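Speaker notes: starting a swap shelf at work
Noko community meet-up, 20 minutes

1. Open with covers
Hold up a favourite. Ask who has picked a book for its painting alone -- I do it all the time!

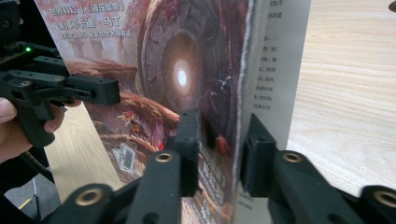
2. How Koivisto began
One shelf by the kettle, 44 books by September. Take one, leave one, no sign-out sheet. Magazines went faster than novels, which I love. 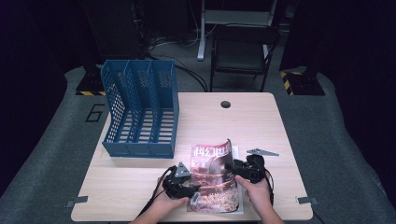 Magazine and three-part file holder

3. Where to put it
Somewhere people already wait. A plain table is fine -- you can start this tomorrow.
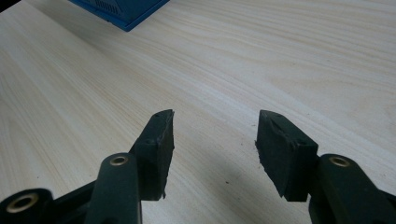 4. Questions
Mention the Cumik swap, up to 150 titles.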